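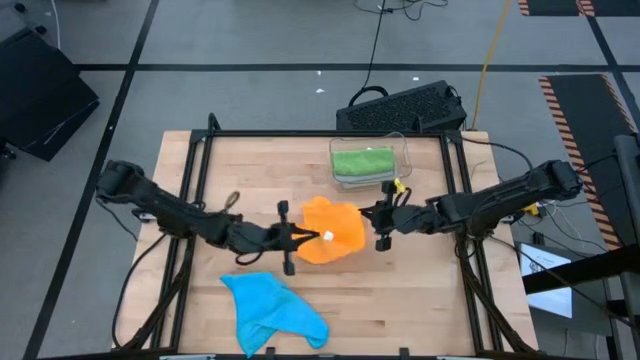 According to Sumeya Gebretsadik, the name is misleading, as the Fludau method does not teach a robot to fold at all; it teaches it to find a second place to hold. Her remark comes from a review of cloth handling methods, and it is often repeated in later writing on the subject.

Fludau method

The Fludau method, also called second-grasp training, is a procedure for teaching a pair of robot arms to pick up, spread and fold pieces of cloth. It was developed by Liya Workneh and Harish Mishra at the Mekonnen laboratory and belongs to the wider family of imitation learning methods, in which a machine learns from recorded movements of a human operator.

Background

Cloth is a difficult material for robots. A rigid object keeps its shape when it is lifted, and its position can be given by a few numbers. A towel may lie in a very large number of shapes, and each contact changes the shape again. Earlier systems, among them the Jarden system, tried to find the corners of the cloth before any contact was made. This works well on a flat cloth but poorly on a crumpled one, where the corners are usually hidden under other layers.

Procedure

Training is done with two arms mounted on opposite sides of one table, each with a two-fingered gripper. One arm takes the cloth at any point which can be reached and lifts it a little. The other arm then approaches with open fingers and chooses its own point. In the words of the authors, the first hold is "cheap" and the second is "expensive", and most of the learning is spent on the second.

The original training set had 500 demonstrations. In each of them the operator was asked to release and try again if the second hold was bad, and these corrections were kept in the data. Workneh considered them the most useful part of the set. A later set, recorded by Bontu Kahsay with cloths of different size and thickness, had 760 demonstrations.

The learned policy receives camera images and the joint positions of both arms. It gives short sequences of movements, and a new sequence is calculated before the old one is finished, so that the arms do not stop between them.

Results

In the first report the policy was tested on 14 cloths which were not used in training. It folded all of them except 2, both of thin and slippery fabric. When the corrections were removed from the training data, the robot often closed its second gripper on air and continued as if it held the cloth.

Criticism

Mulugeta Asfaw has objected that the tests used only rectangular cloths, and that the results say little about shirts or trousers. He also noted that an untidy first hold can pull two layers together, a fault which the second arm cannot always repair. The authors accepted the first point and answered the second with a variant named Brakemis, in which the first arm may let go and take the cloth again after the second arm has its hold. The variant is slower, and opinions differ on whether the gain is worth the time.

See also

Imitation learning
Deformable object manipulation
Bimanual manipulation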